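Groltance Stacking Cell - Set-Up Guide
Section 5: Working Alongside the Cell
Sikthorpe site, revised August. By the Akyol line support desk

Before this cell arrived, the people on the sample bench stacked cans by hand and talked while they did it. The stacking has been automated. The talking has not, and you may carry on.

What has changed is your job title, which now says "cell attendant." In practice you feed the table, watch the gripper, and put right whatever it gets wrong. Your wrists should notice the difference before your pay does.

5.1 Starting a shift

1. Clear the green tabletop of cups, phones and other people's lunch.
2. Set out full cans in a single row. Labels may face any way you like. The cell does not read them and has no favorite flavor.
3. Stand outside the yellow line and close the side gate.
4. On the Jandska panel, enter program 876 and press HOME. Wait for the arm to stop.
5. Press RUN. Keep speed at 50 percent for the first row.

Note: The panel will ask if you are sure. It asks everyone.

5.2 Watching a placement

Look at the rims. The held can should come down over the one below with its base close to level. A slight tilt near contact is within tolerance - a big one is how the floor gets sticky.

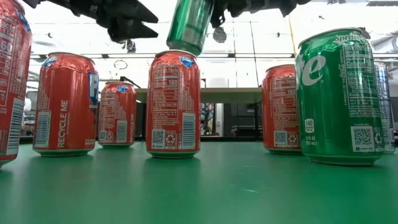 Figure 5-1. Green can held just above a red can in the middle of the row.

6. If the tilt looks wrong, press HOLD. Do not reach in to help. The arm takes no offense at being stopped, and you need your fingers for the paperwork.
7. Open the gate only when the panel reads SAFE.
8. Straighten the row, close the gate, press RESUME.

CAUTION: Never steady a can by hand while the gripper is closed on it. Ten years of doing it that way on the old bench does not count as training.

5.3 Handing over

9. Write every HOLD in the shift log, including the ones you are embarrassed about. Supervisors may not use the log to compare attendants. This was agreed in writing, and a copy is taped inside the panel door.
10. If the panel shows fault 1620, leave the cell stopped and call line support.

Groltance line support, Sikthorpe, ext. 1620 | © Groltance | Back to top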